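About us
Clovar – help with buying your first robot arm

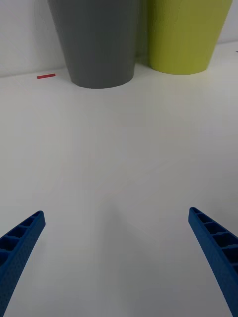 I'm Malou, and I help small firms and colleges work out what to spend on automation before they spend it. Most people ring me with a quote already in their hand, and it's nearly always a quote for an arm and not much else. Then we talk about the rest: the table it stands on, the fingers, the thing you practise with, the hours somebody will put in before it does anything useful. Our own bench is a fair guide to where I think money should go first. White table, white wall, a couple of plastic cups, a bit of red on the table top, and a pair of blue ribbed fingers that I'd happily talk to you about for an hour. Cups are cheap. You can learn an awful lot about reach and grip from a cheap cup before you let an arm near your actual stock!

I started Clovar after nine years in purchasing at a packaging firm, where I signed off a palletising cell that was too big for the door. (It went in through the roof. There was a crane.) I still have the invoice for the crane and I bring it to first meetings, mostly to get people talking about their own doors.

There are four of us now. Steinar Oddsson does the site visits and measures everything twice, including your floor. Satish Devadiga builds the trial set-ups and looks after the bench. Poul Brynjólfsdóttir keeps the spreadsheets, and she's the one who'll ask what you've put aside for spares, usually in the first five minutes. I do the phone, the talking and the arguing with suppliers, which I enjoy more than I should.

How it works

You tell us the job. We come and look at it, then we write you a plan with three budgets in it – the least you could get away with, what we'd spend ourselves, and what the keen person in your office wants. Each one covers the first year as well as the purchase, so training, spare fingers, cables and the odd day of help are all in there. If the sums say keep doing it by hand, the plan says so, and you still get the spreadsheet.

If you'd like to see your own parts tried before you order, bring a box of them to the bench. Satish prefers a mixed box, scuffed ones included. Mornings are best, as we're often out on visits by two.

We don't sell arms and we don't take commission from anyone who does. You pay us a fixed fee, agreed before we start.

Who we work with

Bakeries, a seed merchant, two colleges and a firm called Arnardóttir that makes candle tins and has the tidiest loading bay I've ever stood in. So far we've written 162 plans, and 19 of those ended with the customer buying nothing at all. I'm quite proud of the 19, though Poul says I should stop putting it on the website.

Getting in touch

Ring or drop in, we're at unit 3, up the outside stairs. November gets busy with people trying to use up this year's budget, so if that's you, call early. It helps to know the weight of the thing you want picked up, how many you handle in a shift and how wide your door is.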